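4. What the sample boards can and cannot tell us

4.1 The claim

The advice to test a wall color before buying it is so common in home improvement writing that few people ask what it is supposed to do. The usual claim has two parts. A household that puts a sample on the wall is said to be less likely to repaint, and it is said to be happier with the room afterward. The Banard guide states both as settled, and the staff training sheet used at Lalletti stores repeats them almost word for word. Neither document cites a study. Taşdemir, who traced the wording back through older trade leaflets, found the same two sentences with small changes and never a source.

We started this project expecting to confirm the advice and put a number on it. We are now less sure that it can be confirmed with the kind of data most people in this field collect, and that includes ours.

4.2 Who was in the sample

The 116 households described in Section 3 all finished at least one room and all answered the follow-up form. Those two conditions matter more than we first thought. A household that gave up halfway, or hired someone to fix the job, had little reason to fill in a form about how pleased it was with the color. Matoušek's phone calls to the people who dropped out reached too few of them to settle the question, but the ones she did reach were not a cheerful group.

Households also chose for themselves whether to use samples. The people who did were, on the whole, people who like planning. They measured first, moved the furniture out, filled the nail holes and let the filler dry. If their rooms came out better, the sample on the wall is only one of many things that could have done it. Earlier work by Ďurica on trim and doors ran into exactly this problem, and we don't think it was solved there either. Matching on room size and on years in the house, as she did, leaves careful people matched with careless ones.

4.3 Repainting within the follow-up period

Households that used samples reported less repainting over the 10 weeks. Taken at face value this supports the guide. There are two reasons to be slow about it.

First, the period is short. Several people told us in their comments that they already disliked a wall but were waiting for a free weekend, or for the warmer weather in May, or for the old can to run out. These households are counted as not having repainted. We can't tell how many of them later did.

Second, money got in the way. Households that had spent more than $200 on the room rarely repainted whatever they thought of it, and sample users were more common in that group. A person who has paid for good paint, new rollers and a drop cloth may simply decide to like the result. That isn't dishonest, but it makes repainting a weak stand-in for having picked the wrong color. It may tell us more about budgets than about eyes.

4.4 Judging color in low light

Much of the case for sampling rests on light. The argument goes that a color looks different in the store, in the morning, and under a lamp at night, and so it has to be seen in place. We have no quarrel with the first half. The second half is taken for granted. Seeing that a color changes doesn't tell anyone which of its looks they should choose by, and our participants solved this in very different ways. Some picked the color they liked best at noon. Others went by the evening, since that is when they sit in the room. A fair number seem to have looked once, right after the sample went up, and never again. 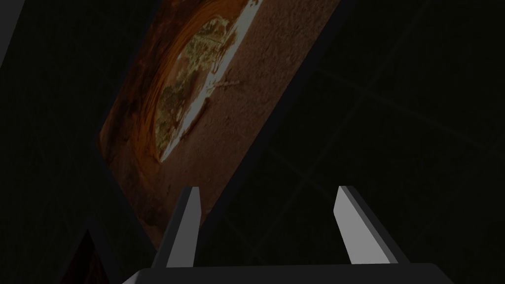
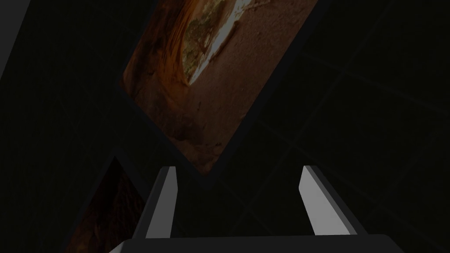
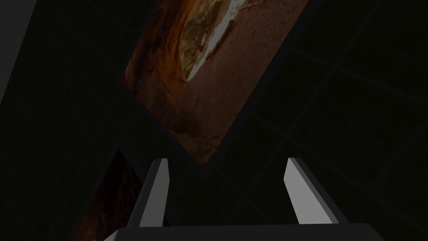

Figure 2. Three rendered views of a tilted picture panel with bands of orange, each against a dark background.

The evening group is interesting because they were the least sure of their choice on the first form and no less satisfied than anyone else on the last one. If careful viewing in the right light were doing the work, we would expect some trace of it here. We found none. It is possible that the form was too blunt to pick it up. Bellis, who read an early draft, thought the question about "time of day" was being answered as a question about when people were at home, and after going back through the written comments we think he is probably right.

Wall sheen was a further muddle. Most sample cards are flat, and many participants then bought eggshell or satin. A sample in one finish is a poor guide to a wall in another, especially on a wall that takes light from the side. The guide mentions this in a footnote. The store sheet doesn't mention it at all.

4.5 Satisfaction scores

We used the Jelley room scale because it is short and because other groups use it, which makes comparison easier. We would not choose it again. The scale asks people to rate "the room," and people rated the room: the new lamp, the couch that no longer fit, the fact that the job was over. One household gave the top score and then wrote that the color was "fine I guess, but we finally have a door that shuts." Another gave a low score over a carpet they hadn't replaced yet.

Thepsuriya has suggested asking about the wall alone, with the question put while the person is standing in front of it. We like the idea and have tried it on a handful of friends, where it mostly produced longer answers. Whether longer answers are better ones is still open. There is some risk that asking a person to stare at a wall and judge it will produce complaints they would never have had over dinner.

4.6 What we would need

The clean test isn't hard to describe. Give samples to one group by lot, keep them from another, and wait a good deal longer than we did. It is hard to run. People told not to use a sample can walk into any paint store and get one, and in the Yin pilot this is just what happened - so many in the no-sample group had bought their own that the comparison was dropped. The authors still reported that samples "appear helpful." We can't find anything in their two tables that bears on it one way or the other.

A smaller study might do more. Households could be given the same color in a card, a brushed board and a patch painted straight on the wall, and asked to pick the one that best matched the finished room. That would at least show whether the thing being recommended gives a true picture of the result, before anyone tries to show that it makes people happy. It would also deal with the old complaint that a patch on the wall is judged against the color around it. Painters bring this up often, and guides tend to answer it by telling readers to leave a white border, again without saying how anyone knows that a white border helps.

Until something like that is done, we would keep the advice, since a sample is cheap and does no harm that we could find, and drop the promises attached to it. The figures in Section 3 should be read the same way. They describe people who finished a room and were willing to talk about it.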